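Tremside Shared Flat – Progress Report to the Turkina Fund
November 2022

Hello again, and thank you for waiting an extra couple of weeks for this one. I wanted to write after the flooring bill had come in so that I wasn't guessing at numbers, and it finally has.

Quick recap for anyone on your side who is new to us. Your grant covers the furnishing and small equipment for the practice flat at Tremside, where people who are getting ready to live on their own (or getting back to it after a long hospital stay) come and try out everyday jobs in rooms that feel like somebody's home. We opened the doors in April with a borrowed kitchen table and a lot of boxes, and the place has come a long way!

Since then we've had 63 bookings. Most are for a morning or an afternoon, and 8 of them were overnight stays, more than we had planned for in the first year. The overnight ones take the most out of us (clean sheets, a stocked fridge, somebody on call) but they're also the ones people ask to repeat, so I'd like to keep them going.

The biggest change is in the main room. We've moved the round table out of the kitchen and it now gets used for all the small tabletop work: laying out cups, sorting straws, clearing up after a drink, wiping down the cloth. I was against the move at first, I'll admit. The kitchen seemed the natural place for it, but people kept bumping their chairs into the oven door and we were forever shuffling things out of the way. There's room to get right around it now.
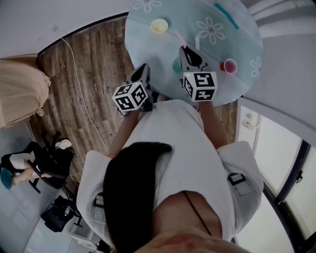

Daily Living Skills Team

The aqua tablecloth with the white flowers came out of the soft furnishings money, and it has earned its keep. The old one was a busy check and small things simply vanished on it. Against the plain pale blue-green you can pick out a red cup or a yellow one right away, even a thin straw, and a couple of our visitors with poor eyesight have told us how much easier that makes clearing the table. I'd like to buy a second in the same color so one can be in the wash.

The small colored cups are from Barros, bought in a mixed set. We went back and forth over whether they looked too much like toys for adults, and I still think we could add some ordinary mugs next to them. They're a good size for practicing a careful grip, though, so they're staying.

Flooring is done in the main room and the hallway. It's a wood-look floor, brown with gray streaks, and very easy to sweep. We came in $90 over on the fitting, which I've covered from the money left in the bedding line. I hope that's all right – the receipts are attached to the finance form.

Still on my list: the long cable across the main room floor needs a proper cover or a new route along the wall, and I've asked Plevelora for a price on an extra outlet. The baseboards want a touch-up too.

For the next stretch I'm hoping to do three things: finish the bathroom rails, get the second tablecloth and the mugs, and write up the table activities as simple cards people can take home with them. I'll send the cards over as soon as there's a first set worth looking at. If you'd like to come by and see the flat before then, just let me know and I'll put the kettle on.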